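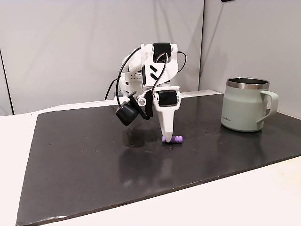 Eraser

An eraser is a small, soft object used to remove pencil marks from paper, along with some of the paper. It is called a rubber in Britain and in much of the English-speaking world, a fact that has given generations of exchange students at least one memorable afternoon. Most erasers are blocks, wedges, or short cylinders, and most are lost before they are used up.

How it works

Pencil graphite does not soak into paper the way ink does. It sits on top, caught among the fibers. When an eraser is rubbed across the page, friction loosens the graphite and the eraser picks it up, shedding bits of itself along the way. The bits are called crumbs, shavings, or dust, depending on who has to sweep them up. A softer eraser wears away faster and treats the paper more kindly. A hard one lasts for years and leaves a gray smear that looks worse than the mistake.

Heat matters as well. Quick rubbing warms the surface and can soften some vinyl erasers enough to make them drag. The usual advice is to go slowly, in one direction, with the paper held flat. The usual practice is to scrub.

History

Before rubber came into use, writers and artists took out pencil marks with bread. The crust was cut off and the soft inside was rolled into a ball and dabbed over the page. It worked fairly well, and it could be eaten, at least before the work began.

Natural rubber replaced bread in Europe in the eighteenth century. Early rubber erasers had some bad habits. They turned sticky in summer and stiff in winter, and they smelled. Vulcanization, in which rubber is heated with sulfur, took care of most of this in the nineteenth century. The same century saw a patent for a pencil with an eraser fixed to one end. A court later threw it out on the grounds that a pencil and an eraser were both known already, and that putting them together did not make a third thing. The pencil with an eraser on the end went on selling anyway.

Types

Pink erasers, the kind found on school pencils, usually contain a fine grit such as pumice. They are cheap and a little rough.

Vinyl erasers are softer and cleaner, and are favored by draftsmen. Left against a plastic ruler for long enough, they may bond with it for good.

Kneaded erasers look like gray putty. They can be pulled into a point for small highlights, and they are the only type regularly made into tiny animals during meetings.

Novelty erasers come in the form of fruit, hamburgers, and dinosaurs. They erase poorly. Their owners seldom find out, as using one is generally thought of as damage.

Collecting

Eraser collecting has a small and orderly following. The collector Macarena Ulloa divides her holdings into 161 groups by shape and color, with one group set aside for erasers whose shape she no longer recognizes. Her printed guide, Andness, runs to 100 pages and takes a firm line on scented erasers, which it says should be kept apart from the others and from each other.

A rival system, drawn up by Nahuel Godoy, sorts erasers by how much of them is left. It has drawn fewer followers — mostly people who own pencils.

Storage is the main worry. Older vinyl erasers sweat oil and will mark painted wood, and natural rubber cracks with age. A careful collection of up to 2000 pieces can be kept in shallow drawers lined with paper. Ulloa advises acid-free paper. Godoy advises whatever is lying around.

See also

Correction fluid
Pencil
Pencil sharpener
Bread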